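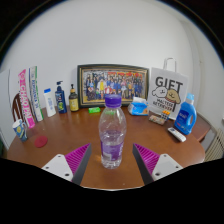 Garrafa de plástico com tampa roxa sobre uma mesa redonda; ao fundo, uma fotografia de grupo emoldurada e um saco de papel com a palavra GIFT.

Petero — registos de fala do vale de Vistiddale

LEIA-ME, versão 2

Conteúdo

Petero é uma coleção de gravações curtas em português, feitas com famílias que vivem em Vistiddale e que falam a língua em casa. O conjunto tem 1481 gravações, cada uma com a sua transcrição. O tema das conversas é livre: comida, trabalho, a escola dos filhos, histórias da aldeia de origem.

Organização das pastas

audio/ contém os ficheiros WAV, mono.
texto/ contém as transcrições em UTF-8, com o mesmo nome do ficheiro de áudio.
falantes.csv contém o código do falante, a faixa etária e a região de origem declarada.
lexico.csv contém 3000 entradas com a forma ouvida e a forma normalizada.

Transcrição

Cada gravação foi transcrita por uma pessoa e revista por outra. Mantivemos as hesitações e as palavras emprestadas do alemão, marcadas com asterisco. A ortografia segue o acordo de 1990, mas as formas dialetais ficam como foram ditas. Onde os dois transcritores não chegaram a acordo, o ficheiro tem a marca [?] — pedimos que não seja apagada nas cópias.

Para a normalização usámos o programa Cenirus, com as regras da pasta regras/. A lista de nomes próprios foi feita à mão.

Problemas conhecidos

As vozes de crianças são poucas. Falantes dos Açores quase não aparecem. Em algumas gravações de cozinha ouve-se o exaustor e a transcrição é menos segura. O campo "região" foi preenchido pelo próprio falante e às vezes indica o distrito, outras vezes só a freguesia.

Uso

Livre para investigação e ensino, com indicação da fonte. Não é permitido tentar identificar os falantes. Para uso comercial é necessário pedir autorização à associação Wieser, que guarda os formulários de consentimento.

Alterações

Na versão de julho foram corrigidos os códigos repetidos em falantes.csv e retiradas as gravações sem consentimento assinado.

Contacto

Fabian Rüegg, associação Wieser. Erros de transcrição podem ser enviados com o nome do ficheiro e o minuto.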